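Setting Up the Grasp Sequencer in Uzor

Applies to: Uzor with the Listier planning module
Maintained by: Iulian Manole, Manipulation Software Group, Lerkon
Last revised: 28 February 2021

Purpose

This page explains how to configure the grasp sequencer for unloading tasks in which thin objects must be lifted from a wire rack. It is intended for staff who have completed the basic Uzor installation and can already move the arm under joint control.

Before You Begin

Confirm that the arm description file matches the hardware at your station. The gripper must be listed as a separate link with its own collision shape. Stations that still use the older combined link will load without an error, but the planner will treat the fingers as permanently open.

The workspace file must include the counter, the cabinet fronts and the appliance door in its open position. Model the pulled-out rack as a separate object from the appliance body.

Step 1. Load the workspace

Start Uzor and open the workspace file from the Wudo project folder. Check that the base frame sits on the table surface. If the arm appears to float or sink, correct the base height before continuing - do not adjust the counter to compensate.

Step 2. Set the planning limits

Open the Listier panel and enter the following values:

Planning time limit: 400 ms
Maximum attempts per grasp: 7
Approach direction: vertical, downward
Finger clearance: 2 mm

The clearance applies to each finger. Larger values cause the planner to reject most poses between the tines.

Step 3. Check the grasp candidates

Run the candidate generator once with motion disabled. The test log supplied with the module contains 1,497 candidates and may be used to confirm that the filter is working. Candidates that place the wrist below the level of the counter edge should be marked in the viewer and reviewed by hand.

Step 4. Run the descent at reduced speed

Enable motion and select a single utensil as the target. The arm should reach over the open door with the wrist pointing down and the fingers on either side of the utensil. Keep one hand near the stop button throughout the descent. Cables on the arm are not part of the collision model, so their path must be watched by the operator.
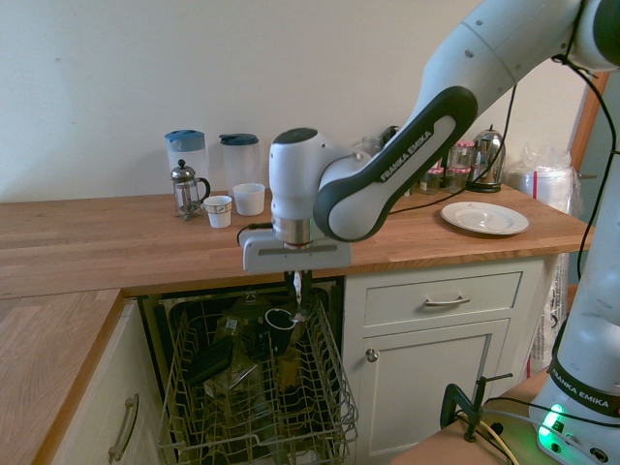 Step 5. Record the result

Save the planned path, the measured joint positions and the gripper width in one session file. If the attempt was stopped, enter the reason in the comment field - "planner timeout" and "operator stop" are separate entries and must not be combined.

Known Issues

Clear glass may be missing from the depth map. Add such items to the workspace file manually before planning.

Changes made in the Listier panel are lost when Uzor is closed unless the profile is saved first.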